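Open Day at the Carkidell Engine Works

The Karagiannis company opens its rocket engine plant at Carkidell to the public once a year, on a Monday, which keeps the public small. I was one of 131 people who parked in a gravel lot, signed a form about loud noises and were handed foam earplugs in a color best described as salmon.

Our guide was Savvas Dimitriou, a test engineer with the weary good cheer of someone who has been asked about aliens before lunch. He took us first to the Zaltetar, an upper-stage engine that has now been fired 509 times on the stand and has been to space twice. I asked if that ratio bothered him. He said the stand was cheaper. 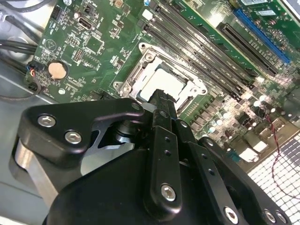 Leonidas Gavalas
Contributing writer, launch and industry

The control room was next. I had hoped for a big red button. There is a mouse. Danai Petridis, who runs the firing sequence, told us the software watches 2,192 readings and can shut the engine down quicker than she can say "oh." She has tried saying it faster.

At three o'clock we were walked up to the viewing bank for a firing planned to last 90 seconds. The count was held twice, once for a valve and once for a goose. Then the Zaltetar lit, and for a while I had no opinions about anything. My rib cage hummed. A man behind me dropped his sandwich and left it there.

The gift shop takes cards only. I bought a mug with the engine on it, and the handle is on the side where the nozzle should be. The bus back to the lot left at five, minus two people who were still looking for the goose.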